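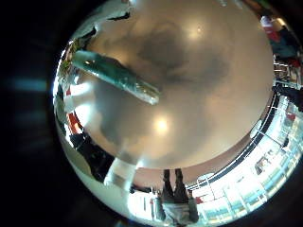 Table and bench tips for demo collecting

Quick list, typed up between sessions. Mostly for the new people on the Irora set, but the Clorik crew asked for it too so it's going on the page. Add your own at the bottom.

Surface first

Shiny tops are trouble. Wrist cam picks up every ceiling light as a bright spot, and the spot slides when the arm moves. Polished beige or tan is the worst for this, pale parts vanish into it. Fixes, cheapest first:

Turn off the lamp right over the table, leave the ones further out.
Matte shelf liner, cut to size, taped on the underside only. Tape on top shows up in every demo.
Can't cover it? Leave it shiny for the WHOLE batch. Half and half in one batch is a pain to sort later.

Wipe with a barely damp microfiber. No spray polish, no lemon stuff. Streaks look like objects at that distance.

Fingertips

The pale tips get grimy fast. Dish soap, one drop in a cup of warm water, cotton swab, dry with lint free cloth. Skip rubbing alcohol, ours went sticky after a couple weeks of it. Flour and cocoa hide in the grooves between segments - old toothbrush, go along the groove, not across.

Check the tips before lunch and again at 4 pm. A nick you don't catch means a whole afternoon of slips. We tossed 96 demos in September over one torn tip.

Lens

Round lens sees way more than you think. Your pants, your shoes, the window, the railing, whoever is standing by it. So:

Stand in the same couple of spots, don't wander mid demo.
Plain dark clothes are fine. Big logos no.
Bright red or orange stuff near the table - put it away or leave it there all day. Don't let it come and go.
Clean the lens with a blower, then the cloth. Never your shirt. (I know.)

Kitchen items that behave

Silicone spatulas, wooden spoons, thick mugs, dry sponges. Good for day one people.
Clear glasses: put a strip of masking tape round the base till you get the feel, then redo without.
Foil, cling wrap, anything that crinkles: save for last, you will be tired of it.
Eggs: boil them. Boil extra.
Rice spills: a paint brush and a dustpan beats the vacuum. Keep the vacuum away from the cables pleas.

Doing the demo itself

Slow in, pause, close, lift. The pause matters, about one breath. Rushed grabs look fine to you and teach nothing.
Missed it? Keep going and recover, then tag it as a recovery. Those are worth more than the clean ones. Only bin it if you bumped the table.
Move the object every time. Hand's width is enough. Turn it too, handles always facing you is the number one complaint from Brusska.
Stop at 31 in a row, get up, drink something. After that everybody's get sloppy.

Labels

Name it while you still remember it. "mug_left_recovery" good, "test2" bad. We had 376 files called some kind of test and it took two evenings to go through them.
Set total as of this morning is 3849, target is on the whiteboard at the Brzozowska room.

End of day

Arm parked, tips wiped, cloth in the wash bag and not on the bench. Soft stuff back in the lidded bin, tips get dusty overnight. Batteries on charge - check the light is on, the left socket is loose.

Need: more swabs, more shelf liner, another toothbrush.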